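1/ Thread on oak veneer and indoor humidity. I look after furniture repairs for a small hotel supplier and most of the August returns have the same cause. Solid timber people know this already; veneer people often don't.

2/ Wood moves across the grain as it takes up and gives off moisture. Along the grain the movement is small enough to ignore. A flat-sawn oak board 1417 mm wide would change by several millimetres between a damp summer and a heated winter.

3/ Veneer is too thin to push anything about. The core decides. On a stable core the face stays put and the stress goes into the glue line. On a poor core you get hairline checks that follow the grain, usually starting near an end.

4/ The Varavberg job: 38 bedside and side tables, oak finish, one batch, two floors. Every complaint came from the upper floor. Same tables, same cleaner, same polish. The difference was the heating, which on that floor ran all night.

5/ Henrik Ackermann put a logger in one of the upper rooms and left it there. 2438 readings. Relative humidity sat under 30% for most of them. The lower floor never got that dry.

6/ Oak grain on a big panel, oak grain on a round top, and one with a white wall panel at the left.

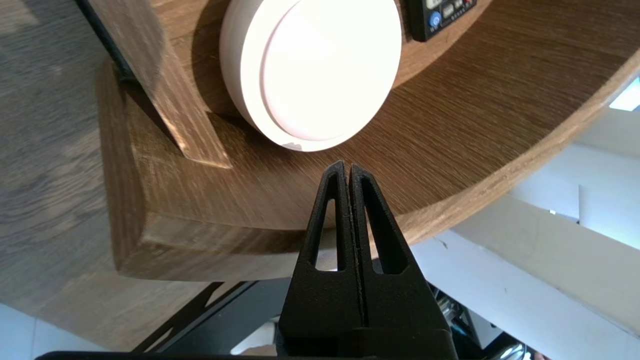
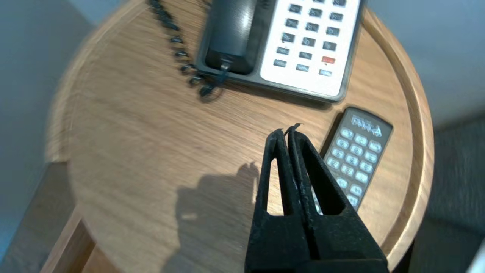
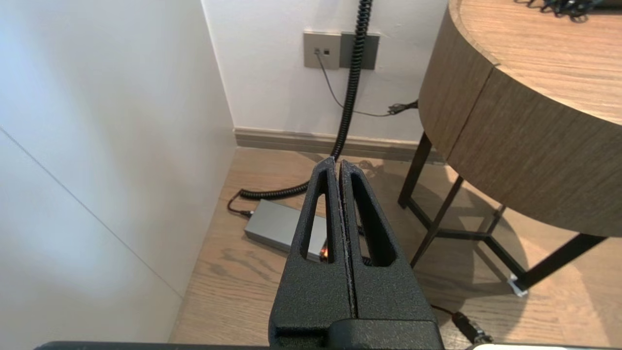 7/ Checks versus scratches. A check follows the grain and has clean edges. A scratch ignores the grain. Wipe with white spirit on a cloth and look along the surface at a low angle with a torch. Do this before anyone sands anything.

8/ Please don't sand. Face veneer on modern furniture is often 0.6 mm. Todor Shehu measured one of the returned tops at 0.4 after somebody's "light going over". There's no second attempt on that.

9/ Repair for fine checks: bring the piece back to normal humidity first and wait. Two weeks is a sensible minimum. Many of them close up by themselves. If you fill while the wood is dry, the filler gets squeezed proud later and you have a ridge.

10/ For what stays open, thin hide glue worked in with a fingertip, wiped off, pressed flat under paper and a block overnight. Hard wax for the remainder, one shade darker than you think. Pale wax in oak reads as a line from across the room.

11/ Lifted edges are a separate fault. Usually water from a glass or a plant pot. Warm iron through a damp cloth works on hide glue and on PVA. It does nothing for urea glue, so test a hidden bit.

12/ Someone asked about oil. Furniture oil slows moisture exchange slightly. It doesn't stop it, and it makes later gluing harder. Jagadeesh Devadiga disagrees with me on this and has more years in than I do.

13/ Target for rooms with veneered furniture: 40 to 55% RH, with no fast swings. A cheap hygrometer is good enough if you check it once with the salt test.

14/ Next thread will be on rims and lippings, where the solid part meets the veneered part and the two want to move differently. I've got the Oltberg samples to cut up first.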